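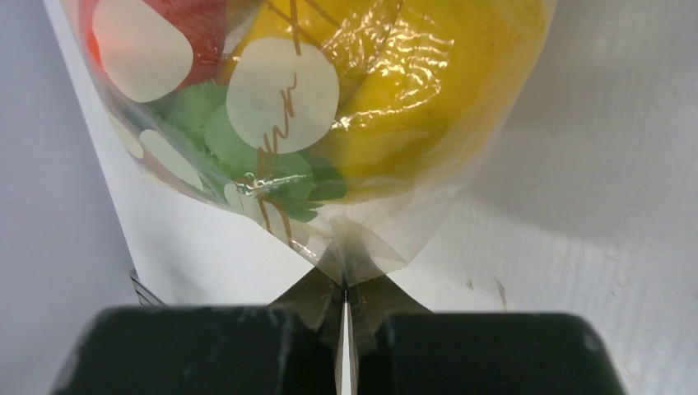 Cellophane is a poor packaging material for anything with weight in it, and I keep using it because it shows the contents. The failure point is nearly always the neck. If the contents sit too high there is no slack to gather, and if they sit too low the bag folds over at the first bend. I aim to leave a third of the length free, then gather from the corners inward and twist in one direction only. With the yellow piece on one side, the red one in the opposite corner and the green leafy one tapering toward the neck, the gather comes together without a hard lump under the tie. The cream circles and brown script on the plastic hide a fair amount, so I turn the bag until the yellow shows between them.

I bought the film from Deschamps in a pack of 28 bags. Two split at the side seam before I had put anything in them. The rest have held, although the creases are permanent - once it is crumpled, cellophane does not flatten again, and a second attempt at the twist always looks like one.

Régis Guillot ties his with paper ribbon and gets a tighter neck than I do with wire. I tried his method on Friday. The ribbon slipped twice before I added a half turn and pulled the knot down against the gather. I still have to trim the ends.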